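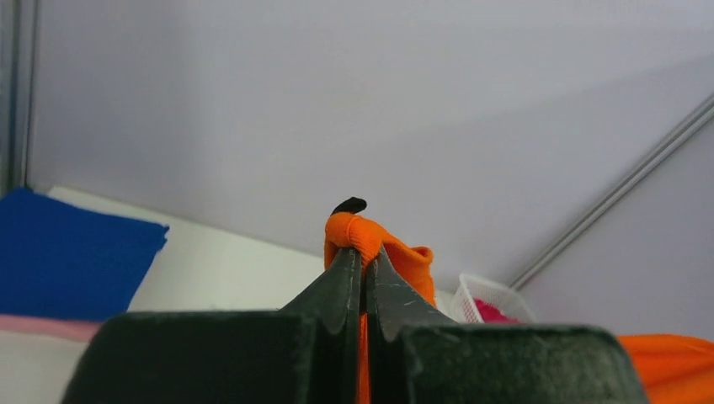
Figure 2. Wrist camera view during a pick. Orange fabric held between the fingertips, second orange cloth at lower right, white basket behind.

4. Student Project: Cloth Sorting

4.1 Setup and task

The sorting task was built by the spring project class at Prullside, working in pairs. Each pair got the same arm, same two-finger gripper, same white table, and a box of mixed cloths. Goal: pick one cloth from the table, get it clear of the surface, drop it in the basket. One cloth per attempt. If two come up together the attempt counts as a fail even when both land in the basket.

Cloths were not sorted or ironed or laid out in any special way between attempts. The operator shakes the box out, pushes anything hanging over the edge back toward the middle, and steps away. Colors were left mixed on purpose. Early on one pair had started putting out one color at a time and got very good numbers, which we threw out.

Control software is Nullo, the class's own code, started by Jade Holroyd in January and then patched by more or less everyone. It takes the wrist image, proposes a grasp point, and sends a approach direction and a closing width. No depth. A depth sensor was on the parts list but the mount got in the way of the fingers so it came off again and stayed off.

4.2 Data

Students drove the arm by hand to collect the training picks, using the Zisovari controller from the previous year's class. 226 picks kept after cleaning. We dropped a pick if the operator let go and re-grasped, if the cloth was already partly in the basket at the start, or if the recording was missing its end. Frames were pulled at even spacing from each pick, giving 3,000 labeled frames in total. Labels are a single point plus a yes/no for "holding cloth". Hayley Hartley wrote the labeling guide and did the second pass on all of it.

The hardest label was the yes/no. In the wrist view the fingers cover a lot of the picture, and once they close the cloth between them is mostly hidden apart from what bunches up above the tips (see Fig. 2, where the orange fabric makes a knot over the fingertips with a thin strip hanging down through the slot). Two students labeling the same frame would often disagree if only the strip was showing. The guide was changed so that fabric has to be visible above the tips to count as a yes. Not perfect but people stopped arguing about it.

Scuffs on the fingers also gave some trouble. The fingers are dark and matte and the light marks near the tips were picked up by an early version of the detector as cloth edge. Masking the fingers out fixed most of that. We did not try painting them.

4.3 Test procedure

Testing used 56 attempts per model version, same table and basket, cloths shaken out fresh each time. The basket was kept inside the wrist camera's view where possible, so the drop step could reuse the same image stream. Two versions compared: the plain grasp point model (V1) and the same model with the finger mask and the new label rule (V2). Operators were not told which version was loaded. In practice they could often guess, V1 has a habit of dipping twice before it closes.

4.4 What we saw

V2 was better on missed grasps and about the same on double picks. Full counts are in the results table in Section 5, we only discuss the types of failure in this section.

Missed grasps. Usually a cloth lying flat, nothing for the fingers to pinch. Loose heaps are much easier. Pushing down harder helps a little but then the fingertips drag on the table and the arm stops itself.

Double picks. Mostly same-color cloths touching each other. The model sees one big orange area and goes for the middle, which is often right on the overlap. A folded cloth with another one under it is a second version of the same problem, with different colors. V2 does no better here becuase neither change deals with overlap at all.

Late drops. Grasp fine, lift fine, then the cloth catches on the rim of the basket on the way in. Thicker fabrics did this more. The Hourani pair got around it by raising the lift height in their own branch, which also made every attempt slower, so it was left out of the shared version.

Small parts on a cloth (tabs, hooks and so on) were not labeled separately. They may matter for where the fabric bunches but we have no numbers on it. Next year's class should probably add a label for them, and also redo the overlap cases with a wider spread of colors before touching the model again.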